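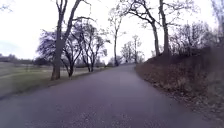 Warum gehen wir so ungern zu Fuß?

Weil wir den Weg als verlorene Zeit rechnen. In meiner Heimat war das anders, man ging und redete dabei.

Seit April gehe ich jeden Morgen 25 Minuten zur Arbeit bei Kleinschmidt. Meine Kollegin Henrike Hellwig findet das übertrieben, sie nimmt für dieselbe Strecke den Wagen. Ich will niemanden belehren. Aber ich merke, dass ich auf dem Weg Gedanken zu Ende denke, die am Schreibtisch liegen bleiben. 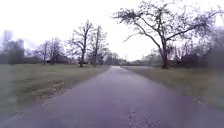

Was die Stadt tun könnte

Mehr Bänke wären ein Anfang, auch für die Älteren.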